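Conservation Workshop Notebook, Garnodgate
Entry for April, morning and afternoon sessions
Kept by Sohail Lashari

Subject: Removal of adhesive residue and paper labels from donated glass, Lodhi bequest

The purpose of this entry is to record the trials carried out on the labelled glass from the Lodhi bequest, and to set down the procedure that will apply to the remainder unless colleagues raise an objection at the next review. The earlier entry on storage boxes still stands and is not repeated.

The bequest is registered as 3,797 items, of which 331 are glass vessels carrying some form of paper label. The others are tins, printed matter and household ceramics, and are being handled by the paper bench and the ceramics bench under their own schedules. The catalogue compiled at Skodimar before transfer does not distinguish between original trade labels and later owner's labels. That distinction matters a good deal to treatment, and each vessel will need to be looked at again on arrival at this bench.

Condition on receipt

Most of the labels are in fair order. The usual faults are lifting at the lower corners, yellowing along the overlap, and loss where bottles have rubbed against one another in the crate. A smaller group shows mould staining from the period when the collection was kept in a shed. These have been bagged and set aside. They are not to be opened on the main bench under any circumstances, and the extraction hood is to be running before the bags are unsealed.

Several vessels have a second label pasted over the first. Where the upper label is a price ticket or a removalist's sticker of no documentary interest, the registrar has agreed in principle that it may be lifted. Where there is any doubt, it stays. I have asked for that agreement in writing and will attach it to this page when it comes.

Trial pieces

Six vessels without accession value were used for the trials. All were duplicates released by the registrar for testing, and they will not be returned to the collection.

Trial 1. Deionised water at room temperature, applied through blotter, twenty minutes. The label softened but the adhesive did not release at the centre. Surface fibres began to lift when a spatula was introduced. Stopped.

Trial 2. As above, with the water warmed to 40 degrees. Released cleanly at the edges after fifteen minutes and at the centre after twenty-five. Slight bleeding of a red border ink. Acceptable for plain labels, unacceptable for anything in colour.

Trial 3. Methyl cellulose poultice, four per cent, left for thirty minutes under polyester film. The best result of the day. The label came away in one piece with the adhesive layer still gelled, and this was removed from the glass with a swab. No ink movement.

Trial 4. Methyl cellulose poultice on a label known to have been varnished. No effect after one hour. The varnish will have to be addressed first and I have not attempted it here.

Trial 5. Humidity chamber, overnight. Even relaxation of the paper but poor release. The chamber is useful as a preparation for Trial 3 and has little to offer otherwise.

Trial 6. Solvent gel on a modern pressure-sensitive sticker. Effective in eight minutes. The residue left a faint haze on the glass, cleared with a second pass of ethanol and water in equal parts.

Discussion

The poultice is plainly the method of choice for starch and animal glue labels. Its drawback is the time taken. Allowing for set-up, dwell and clearance, one operator can treat perhaps five vessels in a session, and the bench has only two sessions a week assigned to this project. I would sooner request a third session than shorten the dwell. The colour of the glass made no difference to the result, although residue is much harder to see on dark glass and should be checked under raking light before the vessel is signed off.

There was some discussion at the tea break of the commercial label remover supplied by Flirau. A sample tin has been in the cupboard for some time. The data sheet does not list the full composition, and until it does the product is not to be used on accessioned material. I recognise that it is quick. It may be used on storage jars and workshop equipment.

The question of whether labels should be removed at all was raised again. The position of this workshop has not changed. A label is part of the object and is removed only where it is actively failing, where it conceals earlier evidence, or where the adhesive is damaging the surface beneath. Consolidation in place is to be considered first in every case, and the reason for choosing removal is to be written on the treatment card before work begins — not afterward.

Procedure to be followed

Examine under magnification and record the label type, ink and adhesive on the treatment card. Take a full set of record shots, including the base. Spot test each ink with a barely damp swab and wait two full minutes before reading the result. Apply the poultice to the label only, keeping a clear margin from any painted or gilded decoration. Lift with the bone folder, never with a metal blade. Float the label onto polyester web, press between blotters and change the blotters after one hour. Label and vessel keep the same number throughout, and they travel together.

Supplies

Blotting paper is low. The last order was for 1,000 sheets and the colour bench has drawn on it more heavily than expected. I have asked for a fresh order to be placed under the general account. Methyl cellulose is sufficient for the month. Paper towel is adequate for bench cleaning but is not to be used in direct contact with labels, as the embossed pattern transfers to damp paper. This was noted last year and has happened again.

Outstanding

Written agreement from the registrar on secondary labels. Advice on the varnished group. Reply from Skodimar on whether their original field notes survive and, if so, whether copies may be had. Calibration of the humidity chamber, which is reading high by my own hygrometer.

Bench cleared and cupboards locked at 4.40 pm. — S.L.

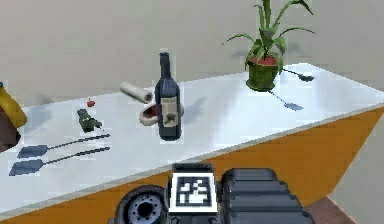

Dark blue bottle with cream label; white roll behind.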